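예순 번째 시드

셀사이드 사무실의 난방은 저녁 일곱 시에 꺼졌다. 나는 외투를 입은 채로 야간 배치의 로그를 열었다. 에피소드 1,173개 가운데 76개가 실패로 찍혀 있었다. 드루시크가 요구한 기준은 이미 넘긴 숫자였고, 팀장은 오후에 이만하면 됐다고 말하고 퇴근했다.

실패의 대부분은 이유가 분명했다. 역기구학 해가 없거나, 물체 자세 추정이 틀어졌거나, 시간 초과였다. 분류 스크립트가 그런 것들을 알아서 폴더에 나눠 담았다. 남은 것은 3개였고, 오류 코드 칸이 비어 있었다.

3개 모두 시드가 60이었다. 물체 배치는 같고 플래너의 가중치만 조금씩 달랐다. 우리가 '팬'이라고 부르는 플래너는 두 팔의 경로를 부채꼴로 펼쳐 놓고 비용이 가장 낮은 것을 고른다. 고를 것이 없으면 예외를 던진다. 그런데 시드 60에서는 예외도 던지지 않고 경로도 내지 않았다. 오른팔이 사과를 잡은 다음부터 궤적의 점이 전부 같은 좌표였다. 멈춘 것이 아니라 제자리에 있으라는 명령을 매 스텝 새로 계산해서 보내고 있었다.

나는 비용 항을 하나씩 껐다. 충돌 여유를 끄자 그대로였다. 관절 한계를 꺼도 그대로였다. 팔끼리의 간격을 끄자 오른팔이 움직이기 시작했다. 왼손이 바구니 옆에 있는 동안은 오른손을 보낼 수 없다고 판단한 모양이었다. 거리를 재 보니 두 손은 충분히 떨어져 있었다. 팬이 그렇게 판단할 이유가 없었다.

여덟 시가 넘어서 간격 함수의 변경 이력을 찾았다. 마지막 수정은 10월이었고, 작성자는 회사를 떠난 내 전임자였다. 커밋 메시지는 한 줄이었다. "기다리는 쪽도 비용을 낸다." 코드를 읽어 보니 한 팔이 정지해 있으면 다른 팔의 이동 비용이 조금씩 올라가게 되어 있었다. 상한값은 없었다. 왼팔이 오래 서 있으면 오른팔이 움직이는 값은 계속 비싸졌고, 오른팔이 서 있으면 왼팔도 마찬가지였다. 양쪽이 서로를 기다리면 그 상태가 언제까지나 가장 쌌다.

버그라고 적으면 되는 일이었다. 상한을 넣으면 두 줄로 끝난다. 나는 두 줄을 쓰고 저장하지 않은 채 커피를 가지러 갔다. 탕비실 정수기는 물이 떨어져 있었다. 빈 컵을 들고 돌아와 전임자의 다른 커밋을 몇 개 더 읽었다. 대부분 짧고 정확했다. 한 번도 만난 적이 없는 사람인데 변수 이름 짓는 습관은 내 것보다 익숙했다. 왼팔은 항상 a, 오른팔은 항상 b였고, 주석에는 마침표가 꼭 있었다.

간격 함수 아래쪽에 주석 처리된 테스트가 하나 있었다. 제목은 '둘 다 기다리는 경우'였다. 안에는 기대값 대신 물음표만 들어 있었다. 그 사람도 알고 있었던 것이다. 알고서 남겨 두었는지, 고치기 전에 떠났는지는 이력에 나와 있지 않았다.

나는 물음표를 지우고 기대값을 적었다. 상한을 넣은 브랜치를 올리고 어데일에서 시드 60을 다시 띄웠다. 우리 시뮬레이터는 장면을 읽는 데 시간이 걸린다. 흰 테이블이 먼저 나오고, 물건이 올라오고, 팔이 마지막에 들어온다. 스텝을 한 칸씩 넘기다가 문제의 구간 첫머리에서 정지시켰다. 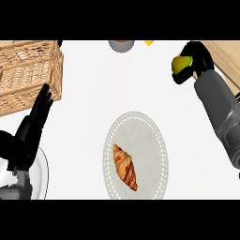

다음 스텝을 누르기 전에 테스트 파일을 한 번 더 확인했다. 작성자 칸에는 전임자의 계정이 그대로 남아 있었다. 내 이름으로 바꾸지 않고 그 아래 줄에 내 계정을 덧붙였다. 주석 끝에 마침표도 찍었다. 그러고 나서 키를 눌렀고, b의 좌표가 소수점 셋째 자리에서 바뀌었다.

관련 글
- 단편: 로그를 읽는 사람
- 단편: 셀사이드행 막차
- 단편: 되돌리기 전의 브랜치

문의는 하단 양식을 이용해 주세요 | © 2023 무단 전재 금지 | 맨 위로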